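So the breakfast table is back, and this time I get to write about it without sulking! If you read my last post, you know our two-arm setup at Idside kept mixing up "next to the plate" with "on the plate." We had fed it 300 demos, all laid out by me, all pretty much the same way (I'm a creature of habit). Sorin Ilie suggested something simple – keep the food and the tray, but swap the dishes and move the silverware between runs.

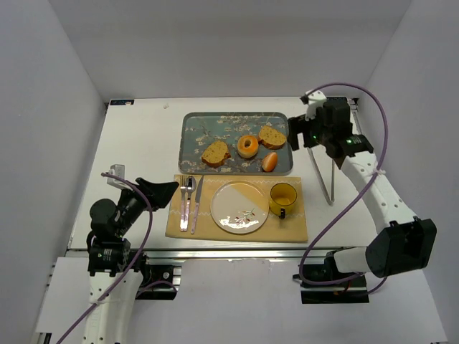
Ryszard Krawczyk thinks 300 demos was already too many, and that I'd have gotten the same jump from 40 good ones with more variety in them. He may be right. I'm trying that next, and I've promised to post the numbers even if they make me look silly.

Anyway, results. With the old data, the policy finished 3 layouts in 40 that it hadn't seen before. Ouch. With the mixed-up data it finished almost half, same network, same training time. I ran the test again with a different random seed and it held up, which made my whole week.

The other change was giving the wrist view more say. The fixed view is great for the big stuff, like where the tray is, but for the last little bit before a grasp you really want to be looking from the hand. Shiny things are still hard up close, and so is blur when the arm moves fast. I slowed the approach down and that helped some.

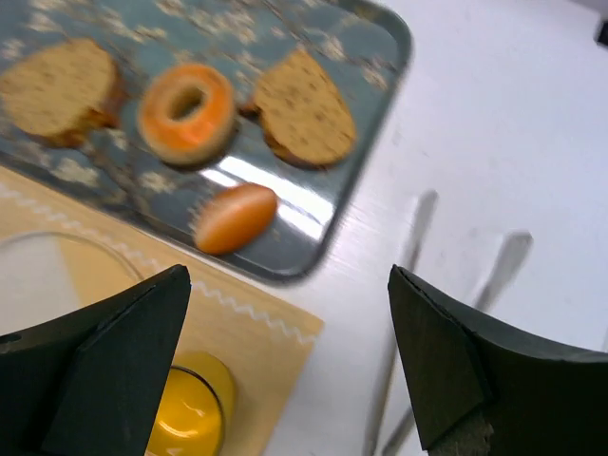 Drestedbridge Manipulation Group

Next up is the 40-demo run for Ryszard, then cutlery grasps, where we still drop far too many spoons. If you have a trick for thin metal handles on a flat table, please leave it in the comments.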